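The Open Day
By Aušra Mets
June

Wálter Huaranga drove 200 miles to see his niece's robots, and when he got to the Siltetti building he had to sit in the lot for a while with his legs out the door until his knee loosened up.

Marisol met him at the front desk with a sticker that had his name on it. The accent was missing. She took a pen and put it in.

"You're in the two o'clock group," she said. "It's mostly people from Finmont. They might buy some."

"Should I act like I might buy some?"

"Just don't tell them about the forklift."

He had worked thirty years in the parts cage at Agudelo, handing nuts and bolts across a counter. The forklift was a long story, and Marisol had heard it every Thanksgiving of her life.

A young man named Brayan Castaño led the group down a hallway that smelled of floor wax. He walked backward and did it well. He told them Siltetti had started with one bench and now had 24 people, and that the coffee was free. Then he brought them into the lab and asked them to stay behind the tape on the floor. 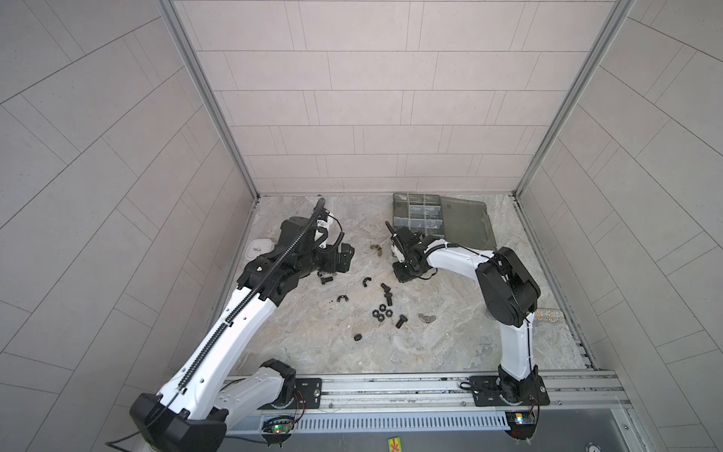 Wálter ended up next to a woman in a gray suit who was typing on her phone. He could see fine over her shoulder. The arms moved slower than he had expected. They stopped, thought about something, and moved again. He had pictured something like the car plants on television, with sparks.

"The job is to put the hardware away in the organizer," Brayan said. "That's all they're doing today. We call this cell Kusavus. Marisol Puma over there wrote a lot of what it's running."

People turned to look at Marisol. She raised one hand to about the height of her belt.

Wálter watched the grippers. In the cage he had used an old muffin pan for the loose stuff at the end of a shift. He would tip out his apron pockets and sort by feel while he listened to the ball game. He never once thought of it as a job. It was what you did before you could go home.

"That box is too small," he said.

He had meant to say it to himself. The woman in the suit stopped typing.

"Too small how?" Brayan asked.

"The box is fine. The little squares. You get a wing nut down in there and you can't get your fingers around it to take it out again. Putting it away is the easy part."

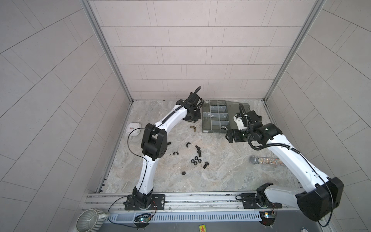
Brayan looked at Marisol, and Marisol looked at the floor, but she was smiling. A tall man by the computer wrote something on a pad. His shirt said Efraín Henao over the pocket. He had not spoken the whole time, and Wálter had taken him for the electrician.

"We haven't done taking out," Efraín said. "We've done putting in. We did 497 of those last month."

"Well," Wálter said. "Somebody's going to come to the counter."

A few of the Finmont people laughed. It was friendly enough. Brayan asked if there was anything else anyone wanted to know while the arms were running.

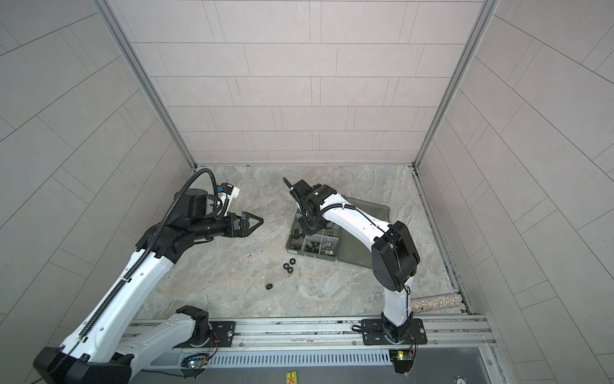

"What does it do when it drops one?" a man in the back asked.

"It looks again and tries to pick it up from wherever it landed," Marisol said. "After a few tries it quits and waits for one of us."

The man seemed satisfied. Wálter was satisfied too. He had trained boys at Agudelo who would kick a dropped nut under the shelving and swear they never saw it.

The group stayed another ten minutes. The woman in the suit asked what it cost, and Brayan said they could talk about that upstairs, where there were sandwiches.

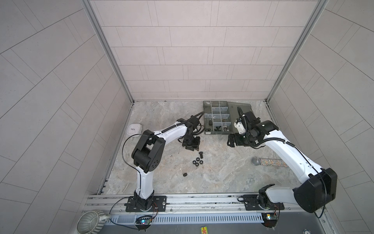

Upstairs

The sandwiches were turkey or cheese. Wálter took one of each and sat by the window, and Efraín Henao came over with his pad and sat down across from him.

"How many kinds did you keep in that cage?" he asked.

"Kinds of what?"

"Anything. Nuts."

Wálter chewed and thought about it. "Just nuts, 100 bins. Then the specials."

Efraín wrote that down. He asked how the bins were angled, and whether the lids got in the way, and Wálter said they took the lids off the first week and never knew what happened to them. He drew the shelf on a napkin. He drew the lip on the front of the bin, where you could drag a washer up the side with one finger.

Marisol came by at four to walk him out. Efraín had the napkin folded inside his pad.

"You told him about the forklift," she said in the hallway.

"He asked," said Wálter.

She carried his jacket to the car. He got in, knee last, and rolled down the window, and she told him which exit to take to stay clear of the bridge.

More stories
Nine Miles of Fence
The Piano Mover's Sister
What Was in the Freezer
A Room at the Lakeside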